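How to Clean a Felt Table Mat

Posted by Hjørdis Lie, March 11, 2023

Felt mats collect crumbs, pet hair and dust, and most of them can't go in the washing machine. Hot water and agitation shrink wool felt and leave it lumpy. Polyester felt holds up better but can still lose its shape. Cleaning by hand takes 27 minutes for a mat that covers a small table, plus drying time.

What you need

Soft brush
Sponge
2 clean cloths, light colored
Mild liquid soap, the kind sold for wool
Bowl of cool water
White vinegar (only for odors)

Step 1. Take everything off the mat and shake it outside. If it is glued or stapled down, vacuum it with the upholstery attachment on low.

Step 2. Brush the whole surface in one direction. Don't scrub in circles, which raises fuzz. Pick off stubborn hair with tape.

Step 3. Test for color. Dampen a corner on the underside and press a light cloth on it for a minute. Dark blues and reds are the worst for bleeding. If you see dye on the cloth, stop at Step 2 and take the mat to a cleaner.

Step 4. Mix a teaspoon of soap into the bowl. Dip the sponge, wring it out hard, and dab the stain from the outside in.
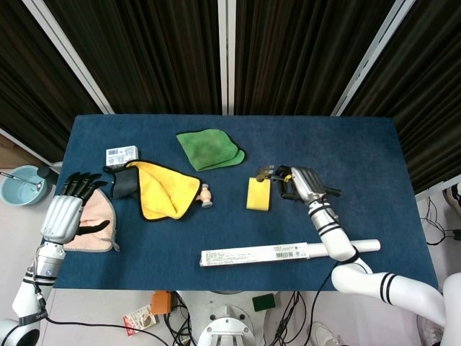
Brush, sponge and cloth at a blue felt mat.

Step 5. Go over the same spot with a cloth dampened in plain water, then press with the dry one. Repeat until no suds come up.

Step 6. Dry flat, away from radiators and direct sun. Leave it overnight if the felt is thick. Brush once more when dry.

Wax and gum

Put a bag of ice on the spot until it hardens, then lift it off with a dull knife. Any color left behind can be treated as in Step 4.

Odors

Mix one part vinegar with four parts water, mist lightly and let it air dry. The smell of vinegar is gone by the next day.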